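3.2 Consistency of biographical pages

The second part of the corpus consists of short biographies of television and online personalities, collected from fan-run and advertising-supported sites. Duplicate pages were removed by title and first paragraph, which left 82 subjects with at least two independent pages each. For each subject we extracted birth date, birthplace, nationality, stated height and stated net worth. Birth dates agreed across pages for most subjects. Net worth did not: in 30 cases the highest figure was more than double the lowest, and few pages named a source.

Pages hosted on Cavard and Wotau were treated as a single source, as their text was close to identical – including the same misspelled place names. Estska pages were kept separate. Career sections were coded by hand using the Du Plessis scheme, with one code per sentence. Figure 4 is discussed with the layout results in Section 5.

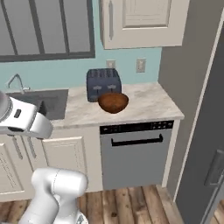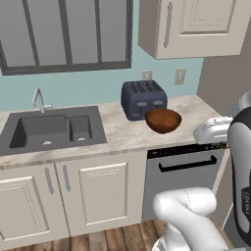
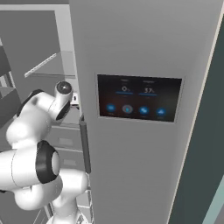
Figure 4. Rendered kitchen interior, three views. The third includes a refrigerator door with a display panel reading 0% and 37%.

3.3 Age statements

Many pages give an age in years alongside the birth date. The age is usually typed as fixed text and is not updated, so it can be used to estimate when the page was written. We subtracted the stated birth year from the collection year and compared the result with the stated age, allowing one year for birthdays that fell after February. Of a random sample of 100 pages, 22 gave an age that could not be matched to any date on which the page was known to exist. These pages were dropped from the timing analysis but kept for the comparison of career sections.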